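31. Januar 2024

Um sechs wach, minus zwei Grad, Nebel bis in den Vormittag. Auf dem Weg zum Garten waren die Pfützen überfroren, das Tor klemmte wieder. Ich habe die Angeln gefettet, gebracht hat es wenig. Der Pfosten steht schief, das muss im Frühjahr gemacht werden, wenn der Boden offen ist.

Im Beet unter dem Vlies lebt der Feldsalat. Die äußeren Blätter sind glasig, die Mitte ist gut. Ich habe nichts geerntet, gefroren soll man ihn in Ruhe lassen. Vom Grünkohl stehen noch ein paar Strünke, an denen die Tauben waren. Das Netz lag daneben, vom Wind heruntergezogen. Neu gespannt und diesmal mit Ziegeln beschwert statt mit den Heringen. Der Lauch sitzt fest wie einbetoniert. Eine Stange habe ich mit der Grabegabel herausbekommen und dabei in der Mitte durchgestochen. Hat für die Suppe gereicht.

Die Regentonne ist bis auf den Grund durchgefroren, ich hätte sie im November umdrehen sollen. Einen Riss habe ich nicht gefunden, aber das sieht man erst, wenn es taut. Der große Tank hinter der Laube, der mit den 800 Litern, war rechtzeitig leer und ist in Ordnung. Hahn steht offen, Deckel liegt drauf.

Danach die Kartoffelkiste im Keller durchgesehen. Die Pastor halten sich am besten, fest und ohne Keime. Von den anderen habe ich einen halben Eimer aussortiert. Es riecht auch nicht mehr so wie vor Weihnachten, da lag unten eine faule, die ich lange nicht gefunden habe. Zeitungspapier gewechselt, Kiste weiter weg von der Heizungsleitung gestellt.

Nachmittags die Samen. Der Katalog von Dridalthorpe ist vorgestern gekommen, wieder dünner als im letzten Jahr und wieder teurer. Die Bohne, die ich jahrelang bestellt habe, ist nicht mehr drin. Als Ersatz bieten sie eine Buschbohne an, die Grurkerham heißt und fadenlos sein soll. Das stand bei der alten auch dabei, und ab Ende August hat es nicht mehr gestimmt. Ich nehme trotzdem eine Tüte. Stangenbohnen habe ich noch eigene, mehr als 800 Gramm, viel zu viel für mich. Ein Teil davon geht zur Tauschbörse oder in den Topf.

Bei den Tomaten will ich mich dieses Jahr zurückhalten. Letzten Sommer hatte ich das Haus so voll gestellt, dass ich nicht mehr an die hinteren Pflanzen kam, und genau dort hat die Braunfäule angefangen. Als ich es gesehen habe, war es zu spät. Also vier Sorten, fünf Pflanzen weniger, und in der Mitte ein Gang, durch den man auch mit der Gießkanne passt. Die Serkonlow bleibt auf jeden Fall. Sie ist nicht schön, die Schultern bleiben grün, und bei Regen platzt sie auf, aber der Geschmack ist der beste von allen. Die gelbe Kirschtomate kommt weg. Im August konnte ich sie nicht mehr sehen.

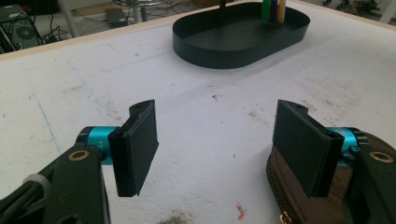
Der Beetplan ist trotzdem noch nicht fertig. Ich mache ihn jedes Jahr neu und hebe die alten auf, und jedes Jahr stelle ich fest, dass ich mich im Mai nicht daran gehalten habe. Laut Plan von 2023 hätte der Kohl hinten am Zaun stehen müssen. Gestanden hat er vorn, weil hinten noch der Spinat war. Jetzt muss ich aus dem Gedächtnis rekonstruieren, was wirklich wo gewachsen ist. Mit der Fruchtfolge komme ich sonst durcheinander. Ich bleibe bei der alten Einteilung, Starkzehrer, Mittelzehrer, Schwachzehrer, und die drei farbigen Stifte in der schwarzen ovalen Schale reichen dafür aus, für jede Gruppe einer. Die Gründüngung schraffiere ich mit Bleistift. Früher habe ich auch noch nach Pflanzenfamilien unterschieden, das war am Ende so bunt, dass ich draußen im Beet nichts mehr ablesen konnte.

Fest steht bisher: Kürbis auf den alten Kompostplatz, da liegt genug Nahrung im Boden. Zucchini nur zwei, und die mit Abstand. Möhren und Zwiebeln wieder in Reihen nebeneinander, auch wenn ich nicht glaube, dass es gegen die Fliege etwas ausgemacht hat. Die Möhren waren letztes Jahr fast zur Hälfte befallen. Ich säe sie diesmal später, Anfang Juni, und lege gleich das feine Netz darüber. Vorher kann dort Salat stehen. Das Netz hat ein Loch von der Größe einer Hand, das nähe ich diese Woche abends zu.

Offen ist das Beet am Weg. Eigentlich wären die Erbsen dran, aber die hatten dort schon vor zwei Jahren gelbe Blätter, und ich weiß bis heute nicht, ob es am Boden lag oder an der Trockenheit. Vielleicht lasse ich es ganz und säe Phacelia ein. Dann ist Ruhe, und die Bienen haben etwas davon. Andererseits fehlt mir der Platz für die frühen Kartoffeln, wenn ich ein ganzes Beet aus der Rechnung nehme. Morgen noch einmal mit dem Maßband hingehen, die Länge auf dem Plan kommt mir zu kurz vor.

Paprika muss bald ausgesät werden, spätestens Mitte Februar. Die Anzuchtschalen sind noch vom Vorjahr schmutzig. Ich habe sie in die Badewanne gestellt und eingeweicht. Von der Aussaaterde ist ein angebrochener Sack da, der war offen und ist staubtrocken, außerdem waren im letzten Jahr Trauermücken darin. Ich kaufe einen neuen und kippe den alten auf den Kompost. Die Lampe über dem Fensterbrett habe ich ausprobiert, sie brummt, geht aber. Zeitschaltuhr suchen, die müsste bei der Weihnachtsbeleuchtung liegen.

Bestellung ist abgeschickt, per Post, das Formular im Internet hat zweimal den Warenkorb geleert. Auf dem Rückweg vom Briefkasten war der Nebel weg und man konnte den Kirchturm sehen. Um halb sechs war es noch nicht ganz dunkel.

Abends Lauchsuppe mit den Kartoffeln, die weg mussten. Etwas versalzen. Für morgen: Maßband, Sack Erde, Scharnierschrauben fürs Tor, und in der Laube nach der Mausefalle sehen.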